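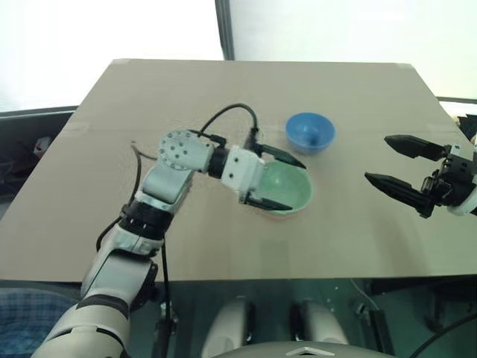 Last changed: Wednesday, July 25, 2018

Print this page | E-mail this page

OK, bowl notes. I meant to write these up properly but my morning went to the sink (drain slow again, Talha has the snake), so this is from memory plus what's scribbled on the back of the Trukance invoice.

We're down to the blue one and the green one for the Skjelbred snack set. The tall cream one from Korkach is out, it tipped every time I tried to get a spoon up the side, and I'm not sorry, it was ugly. I'd like to settle on one shape and order before everybody's away, but I keep changing my mind!

Blue first. Small, round, shiny inside, nice color, and it feels good in one hand. I poured dry rice into it and it stays in a neat heap in the middle, and you can chase the last grains up the side without losing them. There's a little blue spot down in the bottom that I keep seeing as a bit of something. I've wiped at it more than once. If we go with blue I want to ask whether they all have that, as it'll drive people crazy when they're washing up.

Green is wider and shallower and a very pale mint. I like it better to look at and less to use. Rice spreads out flat and you end up pushing it around. For crackers or cut fruit it's lovely though, everything is right there and you can see what you've got. Carried across the room full of water it slopped on five tries out of seven, blue on two. Same walk, same person (me, in the clogs, so make of that what you will).

They nest, blue into green, and the blue sits a bit high but doesn't wobble. The other way round is hopeless, obviously. Halvard wanted to know whether a whole stack of greens would stick together when wet. Don't know yet, we only have the one.

I did look hard at the inside of the green under the bench lights. It's very glossy, so half of what you think is a mark is a reflection, and you have to tilt your head to be sure. There is one small dark speck that stays put wherever I stand, could be a scratch, could be in there for good. Up along the lip there are a few tiny paler flecks as well. I'm calling them chips until somebody tells me otherwise. I ran a fingernail over them and couldn't decide.

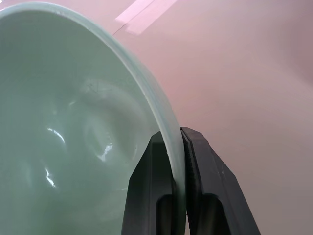
Gudrun Solheim: I'd send it back on the rim alone. People put their thumbs there, and if it looks nicked in week one they'll think it's old stock. Ask Cledport for a second green before you write it off, though. The February ones were much cleaner.

Fair point, and I'd forgotten about the February lot. I've e-mailed Cledport and asked for another green from a different carton. Sample line on the sheet is 1,764 if anyone else needs to chase it, please don't start a new line like last time.

Still to do: soup. I've only used rice and water so far, and Panagiotis says tomato is the real test for anything this pale. He's right. I'll leave some in the green overnight with a plate on top and see whether it comes clean with just a sponge. 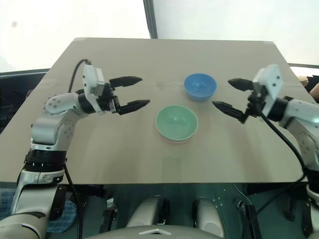 Wenche Tangen
Workshop technician

One more thing on color, while I think of it. Side by side on the beige table the blue jumps out at you and the green sort of melts away. I'd written green down as "calm" and Talha crossed it out and wrote "hard to find." For the kids' table that probably matters more than the slopping does. I'd want to try both on the white trays before I say so to Skjelbred, white could change it completely.

Tape at the table corners can stay where it is, please, I line things up by it.

So where I am today: blue for anything with a spoon, green for anything you pick up with your fingers, and if they'll only pay for one shape then blue. Ask me again after the soup.

Print this page | E-mail this page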